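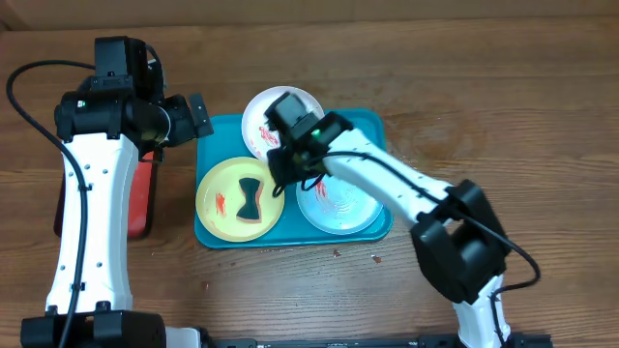
Re: Plavum after the June numbers

On 10/21/19 a list member wrote:

> Cutberg has raised its target on Plavum from 45 to 53. They point to the
> order book and say the worst of the margin squeeze is over. Larach is
> saying much the same. I added a little this morning. Anyone else?

I'm not adding. A target going from 45 to 53 on the same earnings estimate is just a higher multiple, and I can't find anything in the note that pays for it.

The order book figure is 445 million, fine. How much of that is new? Two of the big contracts were already in the June report under a different heading, and I'd want them taken out before I called it growth. The note doesn't do that. It doesn't mention cash flow either – odd for a company that keeps drawing on its credit line.

As for Larach, did they do their own work or read Cutberg's? The wording on margins is very close.

I still hold what I bought last year and will sit on it. If receivables come down next quarter I'll say I was wrong. Does anyone have the debt maturity table? The copy I downloaded stops at page 2.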